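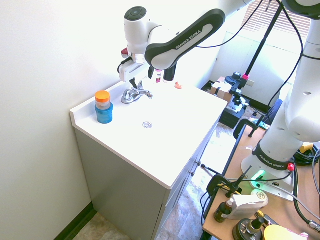
# Prinddale lab puts two grippers through the same bathroom jobs

A small robotics group in Prinddale has finished the first part of a trial comparing two grippers on ordinary household tasks, and says the cheaper one did better than expected around the sink.

The group, Kurora, ran 600 attempts in November on a Franka Emika arm mounted on a worktable next to a bathroom vanity. Each gripper was given half of them. The jobs were kept simple: lift the faucet lever, pick up a small bottle from the back of the counter, move a container from one corner to the other, and open one of the cabinet drawers by its knob.

One gripper is a parallel design with flat fingers, which the lab has used for most of its work. The other, called Clusto, has softer fingertips and was designed by Kurora's own workshop over the summer.

Kaisu Toivonen, who leads the trial, said the flat fingers were still the better choice for the drawer knobs, where a firm straight pull matters more than grip area. Clusto was ahead on the bottle and the container, and the two were level on the lever.

"We thought the soft tips would slide on anything glossy," she said. "They slid at first. We changed the closing speed and after that we had very few drops."

The trouble spot for both was the back edge of the counter. The raised backsplash leaves little room for the fingers behind small objects, and the arm has to come in from above and over the faucet to reach them. Of the 16 occasions when an attempt was stopped by hand, most were during that approach.

Urho Saarela wrote the motion limits used in the trial. He said the stops were set off by contact with the faucet or the backsplash, at low speed, and that no parts had to be replaced. The limits were tightened after the first day and left alone from then on, so that the results for the two grippers could be compared.

The operators swapped grippers every morning at 9 am and again after lunch. A change took six minutes once they had got used to it, including the check of the cable, which has to be left with enough slack for the wrist to turn. Jhun Ocampo, who did most of the changes, said the cable was the thing he would redesign first.

"If it's too tight the wrist pulls on it, and if it's too loose it catches on the tap," he said. "I'd like it to run inside the hand. That's a job for the next version."

Kurora also tried two camera positions. A fixed camera looking across the counter gave the more reliable view of the basin and the fingers. A second one, mounted on the wrist, was better for the last few centimetres before a grasp but lost sight of the object as soon as the fingers closed. Daylight from the window caused some poor readings on the chrome parts, mainly in the early afternoon. Saimi Juntunen, who handled the camera work, said the lab would repeat those runs with the blinds shut before publishing any figures on them.

The controller was the same throughout. A newer one was meant to be part of the comparison, but it arrived late and has been held back for the second part.

The trial is paid for by Magalhães, a company that fits out assisted living flats and wants to know which everyday jobs a single arm could manage in a small bathroom. It has asked for results on wet surfaces as well. All the runs so far were done with the tap disconnected.

Aatos Seppälä of Magalhães said the firm had no plans to install arms in its flats on the strength of these tests. "We want to know what the layout should look like in case it becomes possible," he said. "Knobs or handles, how deep the counter is, where the tap goes. Those things are fixed for years once you build them."

The second part will use the same vanity with the knobs replaced by bar handles. Kurora expects to publish its full results, along with drawings for the Clusto fingertips, when that work is finished.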